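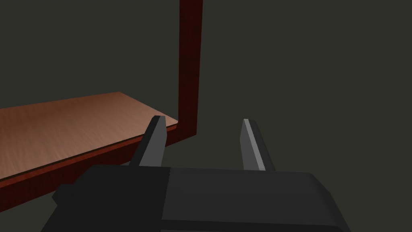 Triin Krūmiņa has been specifying playground equipment for schools and town parks for 21 years, the last 4 of them at Strazds, where she runs the layout desk. Her work starts after a town has picked a site and ends when the surfacing crew leaves. We spoke one afternoon in September, between two site visits, mostly about slides.

"People come in wanting the tallest slide in the catalog," she said. "I ask which way the site faces before I ask anything else."

A metal slide bed that faces south or west gets hours of direct sun in summer. Krūmiņa turns the slide to the north or northeast wherever the lot allows it, and where it doesn't, she looks for shade from a building or a mature tree. She doesn't count on new trees. "A sapling on the plan is drawn with a nice round crown. Go see it the year it's planted. It shades the stake."

Plastic beds get warm too, she said, and dark colors are worse than light ones. She will usually talk a client out of navy or black. Her colleague Dalia Lepik, who handles the orders, keeps color chips on the windowsill so that clients can put a hand on them.

After direction comes the exit. The end of a slide needs clear ground in front of it, and on small lots that clear ground is what gets squeezed. Krūmiņa reviewed a plan last year in which the bench for parents had been set facing the slide exit, close enough that a fast child could have kicked it. "The person who drew it wanted the parents to see the kids. Fine. Put it off to the side. You see them just as well from there."

She also keeps swings well away from slides, and she doesn't like a slide exit that points toward the main path. Children leave a slide running, and they run in the direction it sent them.

I asked about tube slides, which many towns now request. She is neutral on them. They keep rain off part of the bed and children like them, but a parent can't see inside, and someone always climbs up from the bottom. For children under five she prefers an open bed with high sides. When a client insists on a tube, she asks for a model with windows or a short open section near the end.

The park at Lunora is the job she mentions most. The old slide there stood on a steel tower, and the town wanted it replaced with a taller one. Krūmiņa suggested using the hill behind it. An embankment slide follows the slope, so there is no tower to fall from, and the climb up becomes part of the play. The town agreed after Othmane Saber, the park supervisor, walked the hill with her and marked the wet spots with flags.

"Othmane knew where the water went," she said. "I had a survey, but the survey was done in a dry month. We moved the whole bed over to the left because of his flags."

The slide at Lunora is wide enough for 2 children side by side, with rubber steps and a rope on one side of the slope and a gentler path on the other. The path was the more expensive part. It had to be graded twice, the second time because the first contractor had left a lip at the top where a wheelchair would catch.

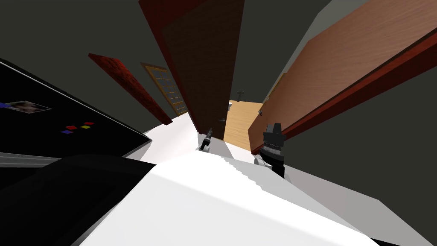
Dark door and black panel with small colored squares.

Maintenance came up several times. Krūmiņa gives each client a short inspection sheet and asks that it be filled out every month. Loose bolts at the top platform come first, then the joints between bed sections, then the surfacing at the exit, which wears faster than anything else on the site. Wood chips get kicked away and have to be raked back. Poured rubber stays put but costs more, and it can shrink at the edges.

"Rake it on the same day you empty the trash cans," she said. "If it's a separate trip it won't happen."

She has 26 sites on her list at the moment, most of them replacements of older equipment. Budgets are the usual trouble. When money runs short, she would sooner drop a panel or a roof than cut the surfacing, and she tells clients so at the first meeting.

Her next visit was to a school that wants a slide in a courtyard with walls on all sides. She hadn't seen it yet. "They sent me a drawing with no north arrow," she said, and went to find her compass.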